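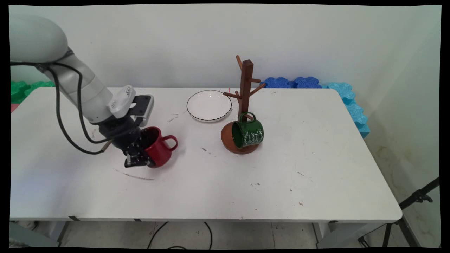 Red mug at the white table

Stastwood Lighting Users Group
Minutes, 14/09/2020
Chair: Abimbola Bashir

Minutes of the April meeting taken as read and accepted.

1. Driver orders
Stornik has quoted for 77 dimmable drivers for the hall retrofit. Price is $950 including freight. Lau came in lower but could not confirm the dimming range. Agreed to go with Stornik – Abimbola to place the order.

2. Colour matching
The last batch of warm white strip from Pulgate does not match the earlier rolls. The difference shows most along the grey corridor wall. Pulgate has offered to replace 2 rolls. Members want the whole batch exchanged. Abimbola to write to them.

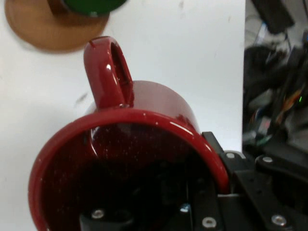
Mug, glossy dark red

3. Heat sinks
Stock stands at 171. No further order until the workshop bench units are finished. Thermal tape is low and will be added to the next Lau order.

4. Other business
Request for a soldering night – carried over. Old fluorescent tubes to go to the recycling depot, not the skip.

Meeting closed. Next date to be emailed.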